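The Life of a Grey Bin

In the repair hall of Zisia, a small firm which takes care of storage bins for other companies, the first thing a visitor learns is how to read scratches. Rainer Kasten has done this work for many years. He can tell from the marks on a wall whether a bin carried heavy goods or was only pushed too often across the same table.

"People think that a bin is finished when it looks ugly," he told me over coffee in the morning. "I have bins with terrible faces that will work for 5 more years."

His rules are simple. A worn coating is a matter of looks, as long as the wall behind it keeps its shape. Thin scratches he ignores. Small chips he touches with a finger, and if the edge is sharp he takes out a file. A scuffed floor does not worry him at all — things are supposed to stand on it, after all.

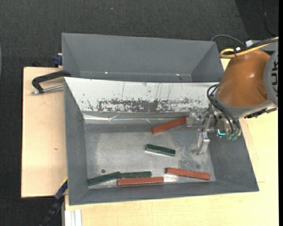
Sloping walls are a subject on which he can speak for a long time. When the sides narrow toward the bottom, small pieces slide down to the floor and do not stay hanging in a corner. The price for this is space. A bin that seems wide at the top offers much less room below, and customers who order blocks or other straight pieces often forget to calculate it.

Zisia repairs about 2000 bins in a year. Many come from Revora, a toy maker that stores its building blocks by color only at the very end of the work. Before that, red and green may lie together as they like. Kasten approves of this. Sorting too early, he says, means sorting twice.

At noon he puts down the file and washes his hands. Next to the door waits a new delivery from Avach, and he already has an opinion about the handles.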